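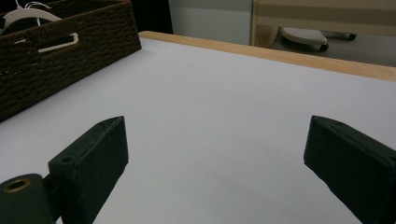

Triltero Hand Gripper Kit, $199
Reviewed 7 July 2021

I bought the Triltero kit in March, on the theory that a two-finger gripper you work by hand would be a gentle way into robotics. The box holds 67 parts. The manual covers 63 of them, and I have made my peace with the other four.

The jaws are the good part. They're chunky, dark green, beveled at the tips, and they feel like they could survive a fall down the stairs (they did, seven steps, one scuff). The brass-colored bushing in the pivot is the nicest-looking thing in the kit and went in square on the first try. The screws did not. Two of mine stripped under fairly polite pressure, and I ended up begging replacements from Iolo Prosser at the shared shop in Nolilville, who charged me one lecture on thread pitch.

Once it's together, the action is smooth and both fingers close evenly. Cloth it handles fine. Coins on a flat table are another matter — the tips skate right over them, and you will say things to a dime that you'd never say to a person.

Seema Bisht built the Rowlands kit the same month and had hers done in an evening. Mine took three, plus a morning spent taking out a spacer I'd put in backward. Hers squeaks, though, and I bring this up whenever I can.

Four stars for the hardware, two for the manual. Buy spare M3 screws before you start.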